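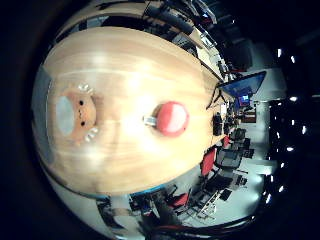 Figure 2. Shared table in the Clunine room: small brown plush bear, a round red object. Monitors toward the far end.

3.2 Tabletop clutter in shared workrooms

We looked at what ends up on a shared table and stays there. Two rooms, one at Brurik and one at Joltham, plus the smaller Clunine room added in September. Same procedure in all three. Somebody walked in at the start of the morning, wrote down every item on the table and its nearest neighbor, walked out. 34 visits in total. No tidying by us.

Items were sorted into work things (cables, screens, notebooks) and non-work things (toys, food, ornaments). The sorting was mostly easy. Round red items gave trouble - a ball and an apple got the same code in the early sheets, and we didnt go back and fix it. Figure 2 has the sort of mix we mean, a plush bear on the wood with a red round thing further in, cables along one side.

Following Ratanaporn we kept position as well as type. Work things drift to the edges, close to outlets and screens. Non-work things sit in the open part of the table, where there is room to put something down without moving something else. Soft toys moved least. One bear in the logs was entered at the same spot on visit after visit, and people set their cups down beside it.

Table finish may matter too. Light wood under overhead lamps gives a lot of glare, and small pale items were missed on first pass more then once. A second pass was added at Joltham only. Of the 1770 entries in the full log, 40 came from that second pass, nearly all of them small - caps, clips, erasers. We left them in the totals. Counts for Brurik and Clunine are therefore likely low for small items and should be read that way in the next section.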